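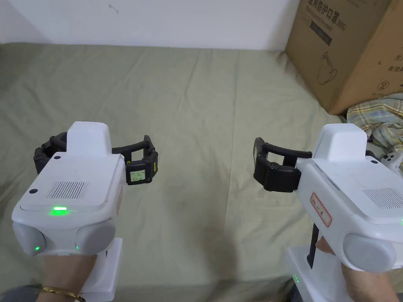

침대 위에서 빨래 개는 집, 저희 집만 그런 거 아니죠? 거실 바닥에 앉아서 개면 허리가 나가고 식탁에서 개면 꼭 뭐가 묻더라고요. 그래서 몇 년째 침대가 제 빨래 작업대예요. 2월처럼 빨래가 잘 안 마르는 철에는 한꺼번에 몰아서 개게 되니까 더 그렇고요. 오늘은 그동안 쌓인 요령을 좀 풀어볼게요.

먼저 시트부터 손으로 쓱쓱 펴 주세요. 완벽하게 펼 필요는 없어요. 저도 주름 다 잡으려다가 포기했고, 옷을 놓을 자리만 손바닥으로 두어 번 쓸어 줍니다. 푹신한 매트리스는 가운데가 꺼져서 옷이 자꾸 밀리니까 가장자리 가까운 쪽이 훨씬 편해요. 무릎을 침대 옆에 붙이고 앉으면 팔을 멀리 뻗지 않아도 되고요.

옷더미는 처음부터 침대에 다 쏟지 마세요! 저는 예전에 다 쏟아 놓고 보기만 해도 지쳐서 그대로 옆으로 밀어 놓고 잔 적도 있어요(다음 날 전부 다시 다렸습니다...). 지금은 열두 벌 정도씩만 꺼내요. 그만큼 개고 서랍에 넣고, 물 한 잔 마시고, 또 꺼내고. 느려 보여도 저한테는 이게 제일 빨라요.
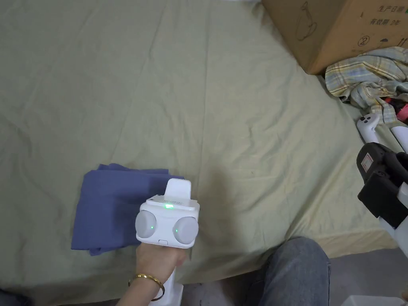 다 갠 옷을 어디에 두느냐도 은근히 중요해요. 손이 자주 지나가는 자리에 쌓아 두면 소매로 툭 쳐서 무너지거든요. 저는 종이 상자를 하나 갖다 놓고 갠 옷을 바로 세워서 넣어요. 상자 폭이 26cm쯤이면 티셔츠를 한 줄로 세우기에 딱 좋고, 너무 넓으면 옷이 옆으로 누워 버려요. 이 방법은 Ullbridge에 살 때 옆집 Sowmya Kurup 씨한테 배웠는데, 상자째 옷장으로 옮기면 되니까 왔다 갔다 하는 일이 확 줄었어요.

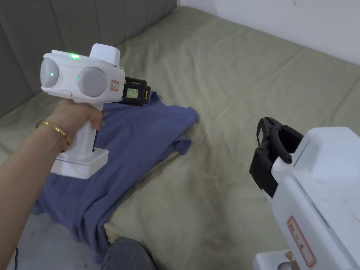
티셔츠는 접는 순서만 정해 놔도 모양이 잘 나와요. 등판이 위로 오게 엎어 놓고, 양옆을 안으로 접으면서 소매를 같이 눕히고, 밑단을 목 쪽으로 올려서 반, 그다음에 다시 삼등분. 제일 많이 흐트러지는 데가 소매랑 목둘레예요. 침대 위의 저 보랏빛 도는 파란 티셔츠처럼 소매 자락이랑 목 부분이 가운데로 나와 있으면 거기서 더 접지 말고 한 번 펼쳐서 어깨선부터 다시 맞춰 주세요. 대충 눌러서 접으면 나중에 꺼냈을 때 목에 이상한 금이 가 있어요. 얇은 면티는 특히 심하고요.

니트는 이렇게 세우면 어깨가 처지니까 눕혀서 보관하시고, 양말은 돌돌 말아 뒤집으면 고무줄이 늘어나요. 저는 그냥 반으로 접어서 포개 둡니다. 수건은 욕실 선반 깊이에 맞춰 접으면 되는데, 저희 집은 선반이 워낙 얕아서 아직도 답을 못 찾았어요. 좋은 방법 아시는 분은 댓글 좀 부탁드려요!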